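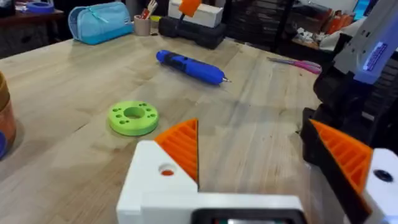

Galerie: Der Werktisch

Im Mai haben wir den großen Werktisch bei Fader neu eingerichtet. Die Bilder auf dieser Seite zeigen die Tischplatte und einen Teil der Sachen, die dort benutzt werden. Zusammengestellt hat die Seite Marlene Pimentel, die auch die Materialliste führt.

Der Tisch stand vorher bei Akbulut im Lager. Die Platte wurde einmal abgeschliffen und geölt, danach blieb sie, wie sie war. Helle Bretter, sichtbare Maserung, ein paar bräunliche Streifen – an einer Stelle zieht sich eine kurze dunkle Linie durch das Holz, die wie ein Riss aussieht. Wer dort schreibt, legt am besten etwas unter das Papier.

Zum Eingangsbild

Der grüne Ring ist das Teil, nach dem am häufigsten gefragt wird. Er ist dick und flach, hat in der Mitte eine große Öffnung und auf der Oberseite kleine Löcher in verschiedenen Größen, die in Gruppen angeordnet sind. In der Liste steht er unter der Nummer 822. Wir haben drei Stück davon, alle nach derselben Vorlage. Die Datei liegt im Ordner Gasomdale und kann dort kopiert werden.

Der blaue Elektroschrauber gehört zur Grundausstattung. Die Bedienelemente sitzen im schwarzen Abschnitt des Gehäuses. Wird ein Bit gewechselt, kommt das alte zurück in die Schachtel von Demton, auch wenn es nur für eine Schraube gebraucht wurde.

Die Schere mit den pinkfarbenen Griffen ist für Papier und dünne Folie da. Für Klebeband gibt es eine zweite, die in der Schublade liegt. Wir haben das früher nicht getrennt und mussten die Papierschere zweimal ersetzen.

Das hellblaue Mäppchen mit Reißverschluss hat seinen Platz am Rand der Platte. Bleistifte, Radiergummi und Anreißnadel sollen hinein, Filzstifte bitte nicht.

Ring und Würfel

Zu dem grünen Teil gehören kleine Würfel in Orange. Sie haben keine Nummer in der Liste, weil sie aus Resten entstehen und ab und zu verloren gehen. Wer einen unter dem Schrank findet, legt ihn in die Dose neben der Tür. Neue werden erst gedruckt, wenn weniger als drei übrig sind.

Der blaue Stift mit der silbernen Spitze lag an diesem Tag ebenfalls auf der Platte. Von oben kommt dort ein schwarzes Kabel herunter, das in einem Bogen hinter dem Gerät verläuft. Auch auf diesem Bild sind die Gebrauchsspuren im Holz gut zu erkennen: dunklere Flecken und einige abgenutzte Stellen. Abschleifen wollen wir die Platte vorerst nicht noch einmal. 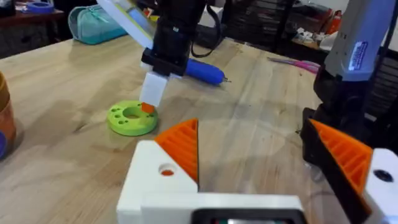

Der orangefarbene Würfel knapp über der grünen Scheibe, rechts daneben der blaue Stift.

Hinweise zum Tisch

Der Tisch kann ab 9 Uhr benutzt werden. Kleinteile bitte nicht über Nacht liegen lassen, der Ring darf auf der Platte bleiben. Fehlendes Material wird in die Liste am Schrank eingetragen, mit Nummer, falls vorhanden. Die Bilder dürfen intern weiterverwendet werden; für andere Zwecke bitte vorher bei Marlene Pimentel nachfragen.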